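# 第四章　木头不肯安静

Theda Kettler接手Idholm那间旧舞厅的地板时，业主告诉她，地板是去年夏天铺的，铺得非常好，板缝里连一张名片都塞不进去。到了三月，她塞进去的是一枚硬币，硬币掉下去了，再没有找回来。

业主的看法是木料有问题，木料商的看法是铺装有问题，铺装工的看法是业主把暖气开得太足。三方各写了一封信，语气一封比一封客气，可见事情已经相当严重。Kettler把三封信收进文件夹，撬起一块板，称重，烘干，再称重。本章要讲的，大部分就在她这几个动作里。

前三章谈的是木材的构造：早材与晚材，导管与木射线，以及为什么心材通常比边材耐腐。读者如果跳过了第二章（经验表明跳过的人不少），请至少回去看一眼木材三个方向的那张示意图。后面会反复用到“纵向”“径向”和“弦向”，而本书作者不打算每次都重新解释。

## 4.1　水在哪里

树活着的时候，木头里全是水。锯成板以后，水开始离开，离开的顺序颇有规律。先走的是细胞腔里的水，叫**自由水**。自由水的去留只影响重量，不影响尺寸，所以刚锯下的湿板在院子里堆上一阵子，轻了许多，卷尺量起来却几乎没有变化。不少初学者就在这个阶段得出结论，认为自己这批料特别稳定。

自由水走完，细胞壁里的水才开始动身，这部分叫**吸着水**。它夹在细胞壁的微纤丝之间，走一点，微纤丝就靠拢一点，整块木头跟着收缩。细胞腔已空、细胞壁仍然饱和的那个界限，称为**纤维饱和点**。各树种的数值略有不同，教科书喜欢给出一个整齐的数字，木头则未必读过教科书。我们在4.3节会看到，这一界限在实际测量中更像一段斜坡。

含水率的定义也需要在此讲清楚：

> 含水率 =（湿重 − 绝干重）÷ 绝干重 × 100%

分母是绝干重，不是湿重。因此含水率可以超过百分之百，某些软材的边材便是如此。每年都有学生把这个结果当作计算错误交回来重做，重做时把分母改掉，于是得到了一个看上去合理的错误答案。

## 4.2　三个方向，三种脾气

假如木材在各个方向上收缩得一样多，本章可以缩成两页，家具修复这一行也会少掉一半的活。可惜细胞是长条形的，微纤丝大体沿着长轴缠绕，水从它们之间撤走时，细胞变瘦，却几乎不变短。

所以纵向的收缩小到平常可以忽略。径向的收缩不可忽略，弦向又常常接近径向的两倍。同一块板，在三个方向上遵守三套规矩，木工师傅对它的全部抱怨都可以追溯到这里。

弦切板的两个面离髓心远近不同，干燥时靠树皮的一面收缩得更多，板子便向那一面翘起，年轮看上去像是想把自己拉直。径切板老实得多，价格也因此不那么老实。市面上的地板料往往两种混装，标签上写着“精选”，至于选的是什么，标签没有说。

方形的湿料干了会变成菱形，圆形的湿料干了会变成椭圆。车工对后一件事尤其熟悉：趁湿车出来的木碗，放上一个冬天，就有了自己的主张。有人把这种碗卖得比圆碗更贵，称之为“自然形态”。从材料学的角度看，这话倒也没有说错。

## 4.3　空气说了算

木材放在空气里，会一直与空气交换水分，直到两边谈妥为止。谈妥时的含水率叫**平衡含水率**，由温度和相对湿度共同决定，其中湿度说话的分量大得多。在20摄氏度的房间里，相对湿度不高不低时，多数木材会停在百分之十上下；冬天一开暖气，室内空气变干，这个数字便往下掉；梅雨季节再爬回来。

请注意，木材从潮湿一侧走向平衡，与从干燥一侧走向平衡，最后停下的位置并不完全相同。这一现象叫吸湿滞后。它的幅度不大，但足以让两位都很认真的检验员各执一词，并且都拿得出数据。

油漆能不能阻止这一切？不能，只能拖延。漆膜让水汽走得慢些，短期的湿度波动因此传不到板心，整个季节的变化却照样会到。蜡更慢不了多少。Korner出版的一本旧家装手册里写着，上过三道漆的橡木地板“从此不受天气左右”。该书现存于本系资料室，书脊已经受潮变形。

现在可以回到Idholm的舞厅，算一笔账。板宽63毫米，弦切橡木，铺装时板材偏湿。我们取一个便于心算的系数：含水率每降低一个百分点，弦向尺寸缩小千分之三。若一个冬天里含水率下降两个百分点，则每块板缩窄

> 63 × 0.003 × 2 ≈ 0.38毫米

单看一块，不过是几张纸的厚度，业主完全可以宽宏大量。但舞厅在垂直于板长的方向上宽500厘米，所有板的收缩加起来是

> 500 × 0.003 × 2 = 3厘米

三厘米总要有个去处。如果每块板各缩各的，它会均匀地分给每一道缝，谁也不会写信。麻烦在于有几排板被漆膜粘在了一起，成了一整片，收缩时同进同退，于是许多条本该看不见的细缝，被集中成了少数几条看得很清楚的宽缝。硬币就是从那里下去的。
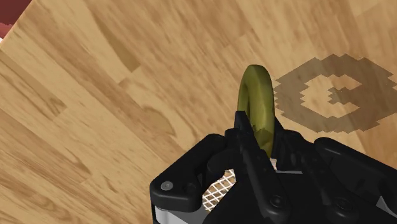

由此也可以理解，为什么有经验的铺装工会在墙根留出空隙，再用踢脚线盖住。空隙在冬天似乎是浪费，到了潮湿的月份，板材回涨，这一圈余地就派上了用场。没有余地的地板会向上拱，拱起的力量足以顶开门框，也有把隔墙推歪的。木材的膨胀不知道什么叫适可而止，它在细胞壁的尺度上用力，而细胞壁的数量非常多。

拼花地板采取的是另一种策略。小块的板朝不同方向排列，一个方向上的收缩被相邻几块的纵向拦住，大的位移被拆成许多小的位移。代价是缝多，工时也多，铺的人得跪得久一些。Sauerland一带的老铺装工管这叫“让木头互相吵架，别来吵我”，这句话放在结构力学的课上也勉强过得去。

不过相互牵制也有限度。被约束的木材既然不能自由收缩，便会在内部积起应力；应力超过横纹抗拉强度，木头就裂给你看。横纹抗拉恰恰是木材最不擅长的一项，这一点我们在第三章已经见识过了。整块的实木桌面若用螺钉死死拧在横档上，多半逃不过这一关。过去的匠人改用开了长孔的木扣，桌面尽管进退，横档不动，双方相安无事。后来有人嫌木扣麻烦，换成了胶，修复行业的生意便又兴隆起来。

## 4.4　量什么，怎么量

在动手测量以前，先说三件容易出错的事。

取样不要取板端。端部的水分沿纵向散失极快，从那里锯下来的试片总比整块板干，拿它去代表全板，等于拿门口的几位听众去代表整个讲堂。应当从离端头足够远的地方截取，截下后立即称重。“立即”指的是马上，不是午饭以后。

烘干要烘到重量不再变化为止。至于要多久，取决于试片的大小和树种，也取决于烘箱里是否还放着别的东西。本系的烘箱里曾发现过一只苹果派，那一批数据后来全部作废，派也没有烤好。

针式电测仪用起来快，读数也漂亮，小数点后面还有一位。它测的其实是电阻，再按树种换算成含水率，树种设错了，那一位小数照样显示。Kettler在Idholm用的是一台Halis牌的旧仪器，她先拿烘干法校了一遍，发现读数偏高，于是在机壳上贴了一条胶布，写明应减去多少。胶布至今还在。

她的结论写了一页半：料铺得偏湿，缝留得不够，暖气开得确实太足。三方都有份，三方都不太满意，业主还问了那枚硬币的事。

下一节从细胞壁的吸附等温线讲起，需要用到一点热力学。对热力学没有把握的读者可以先读附录二，对附录二没有把握的读者，请带着纸笔来找助教。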